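4.2 The open-day sessions

The second part of the study took place during the August open day at Viltum, where the Paucar project has its work area. The aim was to see how people with no training in robotics handle a pair of grippers when they are asked to do a household job with soft material. The laboratory trials in Section 4.1 had used staff who already knew the tools. Visitors do not know them, and we wanted to see what they try first.

The open day ran for 7 hours on a Thursday. Visitors came in through the main hall, where Idun Vik gave a short talk on why clothing is hard for robots to handle. Those who wanted to take part were then sent to one of two stations. Station A used flat items such as towels and pillowcases. Station B used bulky clothing on a bed, and it is the one reported here. In all, 117 visitors completed at least one task at Station B, and together they produced 670 recorded attempts. Attempts that were stopped by the visitor partway through were kept in the set and labeled as incomplete.

Each session at Station B was run by Fredy Rivadeneyra or an assistant. The visitor was shown how to open and close the jaws, was given a practice item, and was then asked to fold a garment into a bundle small enough for a drawer. No folding method was suggested. If a visitor asked how to fold the item, the assistant answered only that any way was fine. A session ended when the visitor said that it was finished, or after a fixed time limit, which was the same for every garment.

Quilted garments were included on purpose. They are thick, they spring back after being pressed, and their seams offer edges that the jaws can hold. They also hide their own lower layers, so a person working with grippers has to decide where to take hold without a clear view of what is underneath. Figure 6 shows a pale quilted garment at this station, with one gripper at its lower end and a second one at its side.
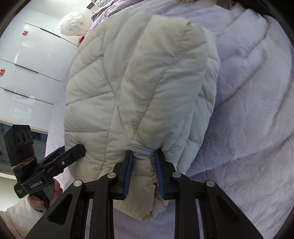 Figure 6. Work on a quilted garment at Station B. The jaws of the near gripper are open around the lower part of the folded garment; the second gripper is held by hand at lower left.

Three ways of working were common. In the first, the visitor used one gripper to hold the garment down and the other to move the cloth. In the second, both grippers took hold at the same time and the garment was lifted and laid over on itself. In the third, the visitor pushed the cloth with closed jaws and gripped it only at the end. The third way had not come up in the laboratory trials at all. Several visitors moved from lifting to pushing after their first attempt, mostly with the thicker items.

Sleeves took up the most time. Visitors who folded the sleeves in before doing anything else tended to finish with a smaller bundle, but they also regripped more often. Those who left the sleeves until last often had to open the bundle again. We did not score neatness, as the assistants could not agree on a scale during the pilot at Evwood.

Bedding was a problem we had not planned for. On a soft blanket the jaws sometimes picked up the blanket together with the garment, and visitors did not always notice until they lifted. These attempts were labeled separately -- they are left out of the timing results in Section 5 but are included in the grip counts. The later sessions at Vamosham repeated part of the task on a bare table for comparison.

The open day had limits as a test setting. Visitors often watched the person ahead of them and copied what they saw, so the attempts are not independent. Noise from the hall made some spoken comments hard to transcribe. The time limit was also paused a few times when visitors stopped to ask questions -- Vik marked these pauses by hand, and the timing data were corrected before analysis.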